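The clinic in Wetesdale ran out of patience before it ran out of vaccine
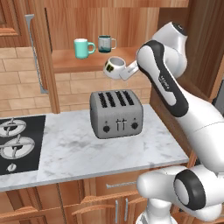 I'd been trying to get somebody from the Wetesdale health office on the phone since January, and when I finally did, she told me to just drive over. So I did! She's a county nurse, she has been giving shots and checking blood pressure out there for most of her working life, and she agreed to talk as long as I left her name out. Fine by me.

We sat in her car with the heater on, outside the old feed store where the clinic has been squeezed in since the main building closed. I asked her first about the measles drive, the one that had everybody yelling at the county meeting.

"We had 200 doses and a line out the door by eight in the morning," she said. "Then the state health people sent word that we had to stop and redo the consent forms. Same doses, same families, new paper."

How long did that take?

"Long enough that folks went home. Some of them drove in from Chauke, and that's not a short drive with kids in the back. You don't get them twice."

I'd heard the other version, of course, that people out there just don't want the shots. She made a face at that (a pretty good one) and took a minute before answering.

"There are people who don't want them. I know them, I go to church with them. They tell me no and I say okay, and I ask how their knees are. But you can't look at a family that waited in the cold and call them refusers. The state's report did that. Everyone who left the line got put down as declined."

That was news to me, so I asked her to say it again, and she did, slower. By her own tally 37 of the people marked as declined had signed the first form. She keeps a notebook. She showed me the cover and wouldn't let me see the inside, and I didn't push.

Then we got onto Zisura, the company the county hired to handle its scheduling. I have my own gripes there, having spent a whole lunch hour on hold with them, but hers are better.

"They send the reminder in the middle of the night. Who's awake? And if you don't answer, it cancels you. I had a man with diabetes miss his foot check three times that way."

She's told the county. She's told the county a lot, she said, and she laughed, though I wouldn't call it a happy laugh. The contract got renewed anyway. There are 1343 people on the clinic's list and two nurses, counting her, and the doctor comes over from Risomden when the pass is clear.

I wanted to know if she thought the outside experts had been any help at all. I kind of expected a no.

"One of them was wonderful. She stayed late and unpacked boxes with us and asked what we needed. The rest wanted a table of numbers. I gave them the table."

And what did you need?

"A second fridge," she said. "And a phone that a person picks up."

I asked the state office about the declined count and got back two lines saying the figures are under review. If I hear more I'll post it. She had patients waiting by then, so she turned off the heater and went back in through the side door, and I sat in my own car a while writing all this down before I forgot how she'd put it.

Related
County renews scheduling contract after short debate
Risomden pass closures and what they mean for doctor visits
Letters: who counts as a refusal?
Chauke school nurse position still open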